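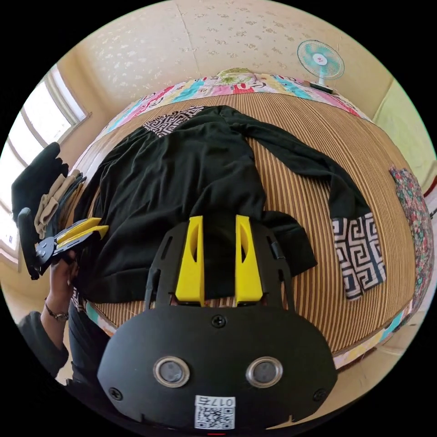

Slotted yellow fingers on a black long-sleeved top - hand-held gripper trials, Holto.

About us

Holto is a small test shop for grippers. Also arms, cameras and controllers, but mostly grippers. Makers send us their hardware, we try it on ordinary household stuff, side by side, and write down what happened. No sales, no commission.

Started by Girish Rana and his cousin Mohit in one room in Haslam. Girish came from packaging lines, Mohit from camera calibration. Now there are six of us and a proper bench, plus a lot of laundry.

What we do

Finger comparisons. Same body, different fingers - slotted, solid, padded, hooked. Cloth is where they really differ. A finger that is great on a mug can be hopeless on a cuff.

Hand-held before arm. We run most tasks with a pair of hand-helds first, one per hand, then move the same fingers over to an arm. Cheaper and much quicker to swap parts. Clients are sometimes surprised by this, we've stoped arguing and just show them the logs.

Cameras. Wide lenses see both fingers and most of a bed, but straight lines bend badly near the edges. We test with and without correction and report both.

Controllers. Four on the shelf at the moment. Latency, dropouts, how they behave when a cable gets pulled.

Our garment set is 18 pieces, long sleeves, linings, one awful knit. Every gripper gets the whole set, spread, fold, lift by the sleeve. We don't skip the knit.

Working with us

Send the unit, spare fingers and whatever manual you have. Draft report takes four weeks, longer if the firmware needs work. You can comment on the draft but you cant change the numbers. Next open slots are in September - write to Mohit, he keeps the bench calender.

Recent
- Prarkine parallel gripper: sleeve and cuff results
- Soft pads vs slotted fingers on knitwear
- Drestetano controller, second look after the update
- Moving from hand-held to arm: what we re-measure
- Bench hours at Haslam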